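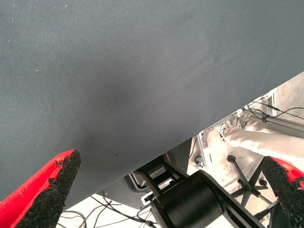
Gray cover, front edge. Weave is fine, few white specks upper left.

2/9/19

Gear plate, small Clanel set. Carrying on from the last page, which ran out of room.

Where things are:
Cover is down, bench side is done. Plate, pegs and the small gear are the only ones I care about this session. The rest of the set is still in the Varkau tray on the shelf, lid taped. Do not untape, the tape is the only thing keeping the shims in order and I have not written the order down yet. Will do that tomorow.

Cover. Decided to keep the gray one. The old green felt shed into everything, and picking fibers out of gear teeth with a toothpick is not how I want to spend an afternoon again. The gray is woven, flat, doesn't shed so far. Downsides: it creases. Lies OK along the front but the wrinkles come up the minute you pull from one side. Pull both corners together, then smooth from the middle out. If there's a fold under the plate the plate rocks, and then you get a nonsense reading on the pegs and go hunting for a bent peg that isn't bent. Cost me most of a morning in the first week.

Specks: white, tiny. Lint or dust or crumbs off the foam the parts shipped in, can't tell. Tape roller before every session. Roller lives on the hook by the sink and NOT in the drawer.

Cloth came from Govelport as an end of roll. If we need another, same color please. Silver parts show up well on it, you can see a gear from across the room. On the beige floor you can't see anything, a dropped shim is gone till somebody steps on it.

Plate. Cleaned with alcohol, lint free wipe, both faces. Wiped the bore too. There is a faint ring on the underside from where it sat in the tray, does not come off, cannot feel it with a fingernail. Leaving it.

Edge of the center hole: ran a swab around it, snagged once. Went over it with the fine stone, two light passes, swab again, no snag. Don't take more off there. If it snags next time it's a burr being raised by something and we should find out what.

Pegs. Sit upright as they should. Neither wobbles by hand. Checked square with the little machinist square against the plate face, light behind it, no gap I can see on the lower one. The upper left one has a hair of light at the foot. Rotated the square, hair of light moved, so that's the square or grit and not the peg. Blew it off, checked again, gone. Grit.

Reminder to self: blow off BEFORE checking square. I write this every time.

Small gear on the pegs:
Slides on by hand if you start it level. If you start it tilted it hangs up at the top and you feel like you need to push. Don't push. Back off, lay it flat on the plate, lift, come straight down. Drop of light oil on the peg made it smoother but then the gear picks up every bit of lint on the cover, so I wiped the oil off and went dry. Dry is fine. Dry is what we do from now on unless someone has a good argument.

Ran it dry 11 times, on and off, same peg. Hung up 5. The hang-ups bunched at the beginning, which I put down to my hand and not to the parts. Swapped to the other peg, did 6, no hang-ups. So either the second peg is kinder or I had gotten better by then. Should have done them alternating. Next time alternate!

Felt for a lip at the top of the peg that was hanging up. There's a chamfer, a small one. Looked at it under the loupe, looks even all the way. Nothing to stone off. Leave it.

Gear itself: teeth clean, no nicks that I can find with the loupe. Ran a nylon brush around it anyway. Bore had a smear of something dark inside on one side, came off with alcohol, wipe kept in a bag labeled "gear bore" in case it shows up again. My guess is marker from when someone inked the other gears in the set for sorting. If you ink parts, ink the flat face and not the bore, thanks.

Which way up: both faces look alike until you get them in raking light. One has the turning marks, the other is smoother. I've been putting the turning marks up. No reason behind it, just so that it's the same every time and we can compare days.

Where to put things down. Been going back and forth on this. If the gear goes on the bare cover it walks into a crease and sits at an angle, and it's easy to bat it with a sleeve. On the plate it stays put better but it can end up half over the rim and leaning. It leaned more than once today. Right side near the rim is handy for picking up. Keep it off the center hole, it's a pain to get out of there if it drops in crooked. Maybe a shallow dish to the right of the plate? There's the Mertens lid, that's the right size, but it's shiny and the glare is bad. Try it with a bit of the gray cloth offcut inside.

Light. Overhead only for the square check is not enough, used the desk lamp low from the left. For everything else overhead is plenty. Lamp arm is loose again at the base, tightened it with the hex key, will be loose again by next week.

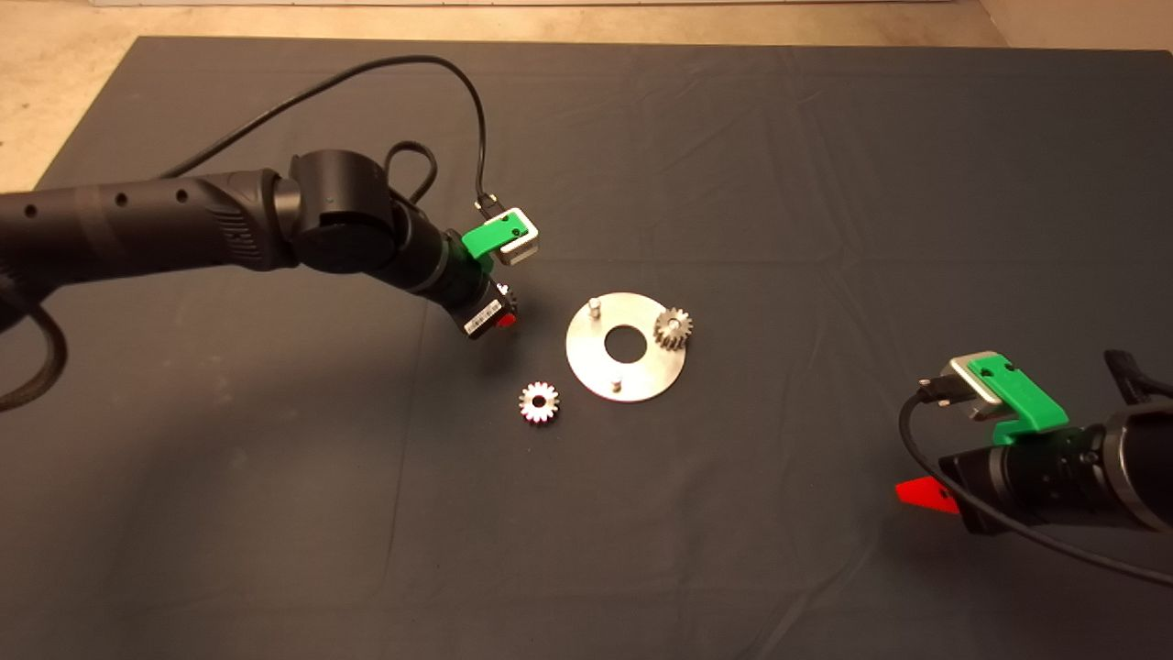
Plate position and cover, notes for next time

Plate wants to be in the middle of the cover, clear of the bad wrinkles. The far half and the right side crease worst. There's also a pale line across the cloth near the middle, was going to call it a fold line from how it was rolled but rubbing it didn't change it. Could be wear. Not raised, can't feel it under the plate, so ignoring it. If it starts to fray I'll flip the cloth and use the other face.

Keep the orientation the same: one peg up and to the left, one toward you. I've started calling them "far" and "near" in the log since left/right changes depending on where you stand. Earlier pages say left and right, read those with care. I went back and fixed one page in pencil and then lost patience.

Don't slide the plate on the cloth, it drags the weave and bunches it up ahead of the rim. Lift and set. Clean fingers or gloves, prints show up badly on the silver and then you can't tell a print from a scratch in the low light.

Considered chalk marks on the cloth for the plate position. Tried a small tick at the rim. Brushed off onto the plate within minutes. Tailor's pins would hold but pins near gears, no. Thread tack maybe: few stitches in a pale thread, flat, outside the rim. Will ask if we've got a needle anywhere in this building.

Supplies

Wipes low, used more than I meant to. Alcohol bottle half full. Tape roller down to the last few sheets. 47 in the shims envelope according to what's written on it, I did not open it to check, see above re tape.

Nylon brush is shedding bristles, bin it after this week. The stiff one with the red handle is for threads only, it'll leave marks on soft stuff.

Loupe back in its pouch please, found it face down on the bench this morning.

Questions I still have

Is the far peg really tighter or was it me. Needs alternating runs, same person, gear same way up. Also measure both at the top and at the foot, the mic is out on loan so that waits.

Do we care about the ring on the plate underside? I say no. Sombody may say yes. Write it here if so.

Are the bigger gears in the set from the same batch as the small one? Tray label says Varkau, the bag inside says Clanel, no lot number on either that I can read. Old packing slip might be in the folder from May, behind the receipts.

Whether to round off how we log a hang-up. Right now I'm marking it when I'd have to push to go on. Somebody else would mark it at first touch. Suggest: if it stops and stays stopped when you let go, that's a hang-up. If it settles by itself, it isn't. Going with that until told otherwise, and my numbers above are by that rule too.

To do

write down shim order, then and only then untape the tray
alternate far/near
cloth offcut in the Mertens lid, see if the glare is better
needle + pale thread
new roller sheets, wipes
look for packing slip
flip cloth if the pale line frays

Washed hands, logged off the bench. Cover stays down overnight, small gear goes back in its own bag, label facing out.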